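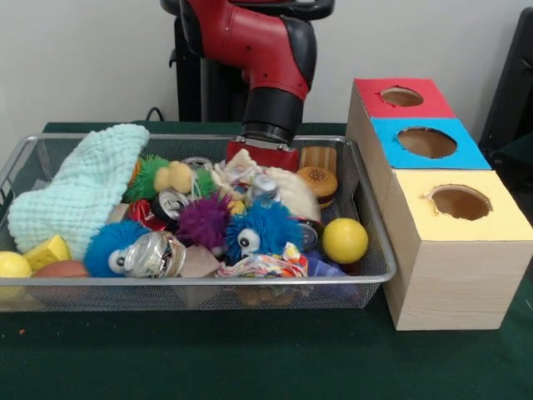 Most towns throw out more than they need to, and Avley was no different until it opened a swap room in the old post office on Giltine Street. The room takes what the charity shops turn away: odd toys, single towels, games with a piece missing. Much of it arrives mixed together, and the sorting takes longer than anything else. A wire basket can hold soft toys, crushed cans and a mint-green knitted blanket in one heap, and each of those has to go somewhere different. Cans go to metal recycling. Toys get checked for loose eyes and split seams. Blankets are washed before they go on a shelf.

The room is open 6 hours a day and is free to use. In June it passed on 864 items, up from 700 the month before. Clothes for small children go fastest, then books, then kitchen things. Curtains hardly move at all.
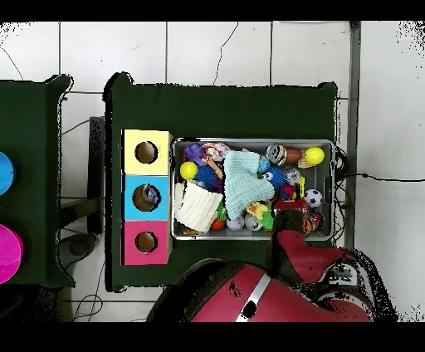
Do you have to bring something in order to take something home? Anyone can take up to five items a visit, whether or not they have left anything. Larger pieces, such as chairs, are held for a week so that people can arrange a ride.

The idea came from Trornley, the next town over, where a smaller room has run out of a church hall for years. Trornley kept a paper list at first and gave it up when the line at the desk got too long. Avley uses a program called Azar, which prints a tag with the date an item came in. Anything still there after 62 days is sent on for rags or scrap. 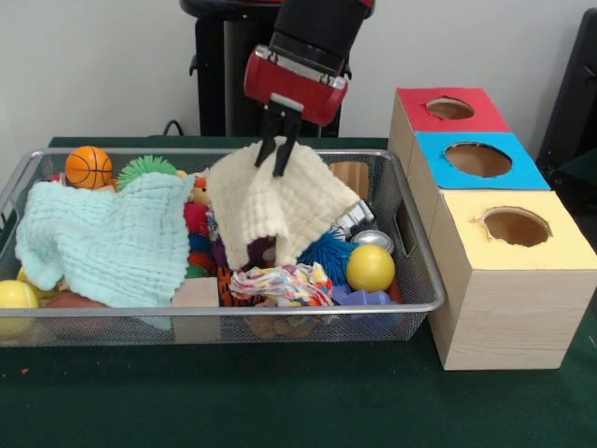 That limit caused some grumbling early on, mostly over books, and the books now get twice as long. Towels and bedding do not. They take up too much shelf space, and the animal shelter outside town will take any amount of them, stained or torn. A van makes the trip whenever the back shelves are full.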